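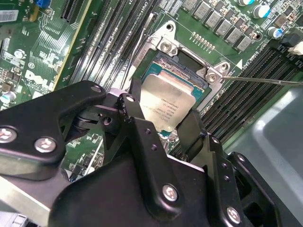 Personaje desaparecido después de transferir de servidor, ¿bug o soy yo?
Foro Tevusau > Ayuda y errores

kartik_m
Buenas. Perdonen mi español, no es mi lengua. Ayer transferí mi arquera de nivel 32 desde Vanedska a Flimside. El pago de 2000 gemas se realizó, pero en Flimside la lista de personajes está vacía y en Vanedska tampoco existe ella. ¿Alguien ha tenido este problema?

pai_meen
¿Cuántos personajes tienes en Flimside? El máximo es 18 por cuenta, contando los borrados recientes.

kartik_m
Ninguno, es la primera vez que entro en ese servidor.

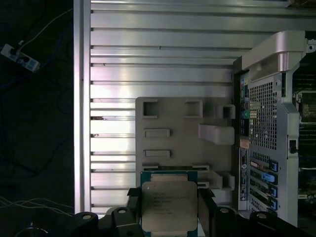
Página modificada por última vez en abril, a las 18:08

Warrier
Entonces está en cola. La mía tardó más de 8 horas. No abras ticket todavía, que te ponen al final.

pai_meen
No estoy de acuerdo con Warrier. El ticket no cambia la cola, yo abrí uno el mismo día y me respondieron bien. Lo que no debes hacer es crear otro personaje con el mismo nombre.

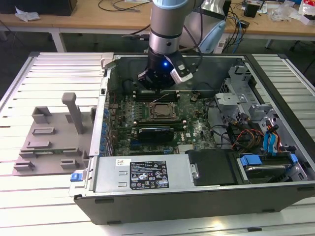
Si lo creas, el juego te obliga a renombrar la arquera, y el cambio de nombre se paga aparte. A mi hermano le pasó esto con su druida.

Warrier
Cada uno tendrá su experiencia. A mí me cerraron dos tickets sin leerlos.

bala_pk
Una pregunta, ¿tenías correo con objetos sin recoger? Con el buzón lleno la transferencia se queda parada.

kartik_m
Sí, tenía tres cartas de la subasta. No sabía que esto importaba.

bala_pk
Pues es eso, casi seguro. Escribe a soporte y pide que vacíen el buzón.

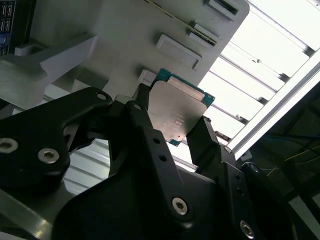 Pon también el nombre exacto de la arquera, con mayúsculas y acentos, y los dos servidores. Sin esos datos te contestan con el mensaje automático.

kartik_m
Ticket enviado. Si vuelve la arquera, lo escribo en este hilo. Gracias a los tres.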